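Gemüsehobel Plostus im Test: vier Wochen Gurke, Kohl und ein Pflaster 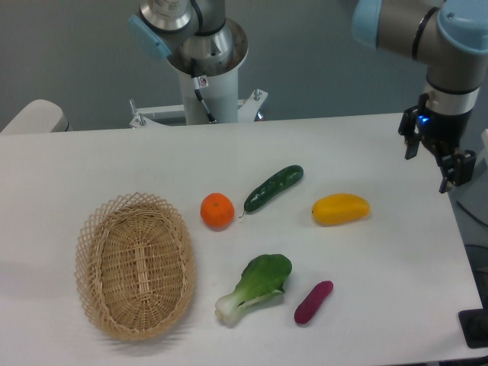
Lesezeit: 2 Minuten

22. Juni 2022, von Mansa Asante

Kurz vorweg: selbst gekauft, 28 Euro, im Haushaltswarenladen von Erkeck. Kein Testmuster, kein Rabattcode. Mein alter Hobel von Ambrose ist nach etlichen Jahren am Griff gebrochen, also musste schnell was her, Besuch stand an.

Ausgepackt: Hobel, Restehalter, drei Einsätze, eine Anleitung so groß wie ein Kassenzettel. Der Einsatz für Julienne klemmte beim ersten Mal. Beim zweiten auch. Ab dem dritten ging es, man muss ihn von hinten einschieben und nicht von der Seite wie auf der Zeichnung.

Gurke: top. Wirklich. Scheiben gleichmäßig, auch ganz dünn, fällt nichts auseinander. Gurkensalat für vier Leute in der Zeit, in der das Nudelwasser noch nicht mal kocht. Auf der dünnsten Stufe kann man fast durchgucken.

Süßkartoffel: geht so. Braucht Kraft, und der Hobel rutscht auf glatten Tischen nach hinten weg. Feuchtes Tuch drunter, dann hält er. Die kleinen sind viel einfacher als die dicken, die muss man vorher halbieren. Chips im Ofen wurden trotzdem gut, die Ränder etwas dunkel - mein Fehler, Telefon.

Pak Choi: nur die Stiele. Blätter bitte mit dem Messer, die ziehen sich unter die Klinge und dann steht man da und fummelt. Weißkohl dagegen prima, 400 Gramm in einem Rutsch durch, ohne Nachschärfen oder Fluchen.

Mango hab ich auch probiert. Lasst es. War reif, wurde Mus. Eine härtere könnte klappen, mit Chili und Limette als Salat, kommt vielleicht noch nach. Orange in Scheiben für Kuchen: mittlere Stufe, Schale dran, ging erstaunlich sauber. Nur der Saft läuft überall hin.

Zum Restehalter. Der ist der Schwachpunkt. Die Dornen sind zu kurz, bei runden Sachen dreht sich alles weg, also legt man ihn irgendwann beiseite und dann passiert genau das, was mir passiert ist. Daumen, zweite Woche. Seitdem Schnittschutzhandschuh von Stoswood, den hatte ich eh noch in der Schublade.

Reinigung: abspülen, Bürste, fertig. Spülmaschine laut Anleitung erlaubt, ich machs nicht, wegen der Klinge. Karotte färbt den Kunststoff orange, ein bisschen Öl auf Küchenpapier hilft. Aufbewahrung nervt, die Einsätze haben keine Box. Liegen bei mir jetzt in einer alten Brotdose.

Plus: scharf, gleichmäsig, schnell sauber.
Minus: Restehalter, rutscht, keine Box.

Würde ich ihn nochmal kaufen? Für den Preis ja. Wer viel Wurzelgemüse schneidet, sollte aber lieber was mit Standfuß nehmen. Im Oktober hobel ich damit Kraut zum Einlegen, dann schreib ich was zur Klinge dazu.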